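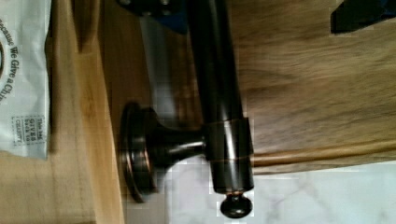
Según Ronaldo Portela, lo primero es escribir qué puede tocar el brazo y qué no, y hacerlo antes de encenderlo. En Oltico seguimos ese orden desde mayo, y esta guía recoge los pasos para trabajar con un brazo robótico entre objetos domésticos.

1. Lista de objetos
Anote cada pieza con su material y su punto de agarre. En las metálicas y brillantes, como un toallero de bronce, indique también por dónde no se debe sujetar – los remates, por ejemplo.

2. Límites
Fije la velocidad máxima de la muñeca en 300 milímetros por segundo. Marque el alcance del brazo, 1.160 milímetros en nuestro caso, y deje fuera de él a las personas mientras haya movimiento.

3. Aparatos eléctricos
Tostadoras y hornos se desenchufan antes de empezar. Una tabla de madera en la ranura de una tostadora solo se admite con el cable retirado y a la vista.
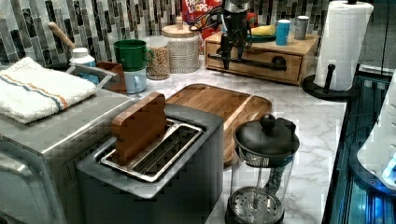

Yaqin Xie pregunta si basta con apagar el aparato en su interruptor. No basta: hay que quitar la clavija y comprobarlo de nuevo tras cada pausa.

4. Vidrio y cerámica
Reduzca la fuerza de cierre y pruebe primero con una pieza de repuesto. Si algo se rompe, pare el brazo, corte la alimentación y recoja los restos con guantes.

5. Registro
Apunte cada parada de emergencia, con la hora y el objeto implicado. Revise los dedos de la pinza cada 3.000 ciclos.

Última revisión: 21 de septiembre de 2018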